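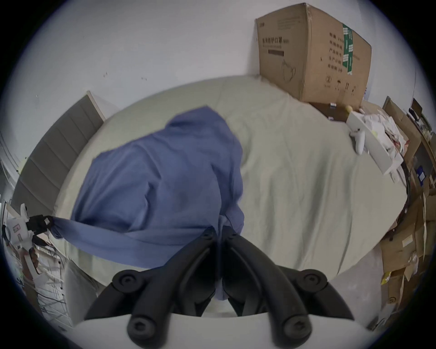
Do you need to iron a duvet cover before putting it on the bed?
Most covers can skip it. Shake yours out while it's still slightly damp, and the worst creases will drop by the time it has dried.

I've tried the wrinkle sprays, including Jastosum, and I'm not convinced they beat plain water. The burrito roll gets a lot of praise too. Maybe it works with a thin quilt. With a heavy one I just ended up wrestling a log.

What I do now:

Turn the cover inside out and reach in to the 2 far corners.
Grab the quilt corners through the fabric and flip the cover over them.
Fasten the top corners first, if yours has ties.
Shake hard, up to six times, then close the buttons.

Be suspicious of any guide promising this takes three minutes. Allow eight, more in November when the winter quilt comes out. If it still bunches, check the label. Your quilt may be a size too big.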